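Barndale Sleep Study Finds Short Phone Check-Ins Help Teens Rest Better

I'm Solveig Halvorsen, and I've spent most of my working life asking tired teenagers how they slept. Today my team at Barndale gets to share some news, and I'm pretty happy about it!

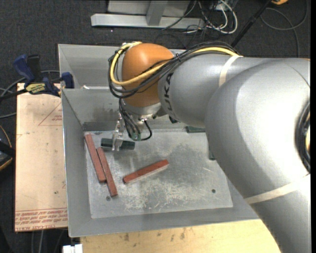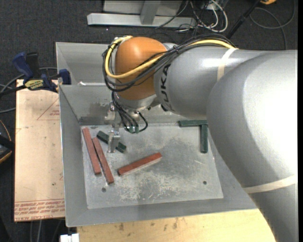

A KUKA arm over a metal tray, in both photos.

We followed 3333 high school students with ongoing sleep trouble for 14 weeks. Half got a printed guide to better sleep. The other half got the same guide plus 2 short calls a week from a trained coach — just a chat about bedtime, worries and what went wrong the night before.

The students who got calls fell asleep sooner and reported fewer low moods in the morning. The gain was still there when we checked back roughly four months later.

"I expected the kids to stop picking up," said my co-author Teodoro Cordero. "Most of them kept talking past the end of the call."

A word of caution, though. We relied on sleep diaries, and diaries can be wrong. We also left out teens already taking sleep medicine, so please don't change any treatment without talking to your doctor.

Siham Nasrallah is leading the follow-up with younger kids, starting in January. Parents and school nurses who'd like the guide can ask our press desk for a copy — it's free.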